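Minutes – Handheld Gripper Working Group, September meeting
Plollus, upstairs meeting room, 2:00 p.m.

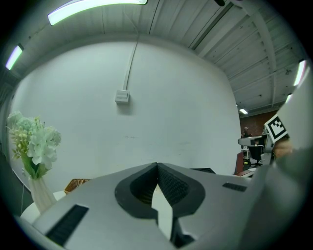 Handheld gripper with the black finger pads, flower vase and basket behind.

Present: Rasha Hattar (chair), Duván Correa, Qiuyue Long, Quang Quách
Taking minutes: Bảo Lò
Apologies: none

1. Minutes of the last meeting
Accepted with one fix. The pad supplier is Trostell, and I had spelled it two different ways on the same page. Sorry, all.

2. Draft 2 of the recording practice sheet
Rasha opened by saying how much better this draft reads than the first, and everyone agreed – it's down to 16 rules and you can get through it over a coffee! Thanks to Qiuyue for the rewriting.

Rule 3 (finger pads). Wipe both pads before every session and look at the grip surface under a good light. Duván wanted "before every task" and Quang thought people would skip it if we asked that often. Agreed: every session, plus any time the task involves food, soil or glue.

Rule 5 (markers). Markers have to be flat, clean and unscratched. Qiuyue asked for a line about keeping fingers off the printed face and away from the border. Added, with thanks. Quang will find out whether matte prints are worth paying for.

Rule 8 (other people nearby). Long talk on this one, and a really good one. Anyone who could come into view gets told before recording starts, including people at desks across the room. Rasha would like a sign as well as a spoken word. Agreed in principle, wording still open.

Rule 11 (screens). Monitors, tablets and laptops near the task get locked or turned away. Passed with no changes.

Rule 12 (lighting). Duván's tests with ceiling tubes went so well that he brought more results than we had time for. For now the rule says to leave the room lights as they are for the whole session and write down which ones are on. He'll circulate the rest.

3. Review of Hầu recordings
Quang checked 163 recordings against the draft sheet. 44 need a second look, mostly for missing session notes, and he was pleased that the notes turned out to be the main trouble, as they're the easiest thing to fix. Bảo suggested putting the note form on the first page of the sheet. Everyone liked this and it's going in.

4. Budget
Spare pads and printed markers come to $2,185 for the year. Approved. Rasha to sign the order.

5. Sharing the sheet
Clornitz has asked to try the draft with their own operators. Very happy to say yes! Qiuyue will send it with a short feedback form and ask them to mark any rule they had to read twice.

Actions
Bảo – move the note form to page one
Duván – send round lighting results
Qiuyue – draft 3, then a copy to Clornitz
Quang – matte marker prices; second look at the Hầu recordings
Rasha – sign the order; sign wording for rule 8

Closed at 3:25 p.m. Next meeting in the same room, with draft 3 sent out beforehand.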